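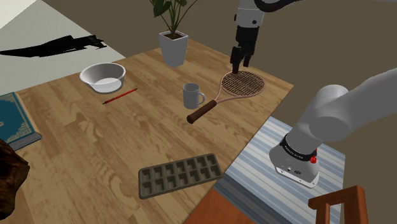 ## Slow Days on the Drakport Shore

The road from Mendoza drops through pines for the last few miles, then the water shows up on the left. Hurnik Campground has 126 tent sites and a smaller loop for trailers. Book the lower rows if you want shade after lunch.

Mornings are quiet. The camp store opens at 7 and sells out of rolls early. Tennis courts are first come, first served, and the ferry to Bakido carries up to 155 passengers. In April the pool is still closed, but the beach path is open.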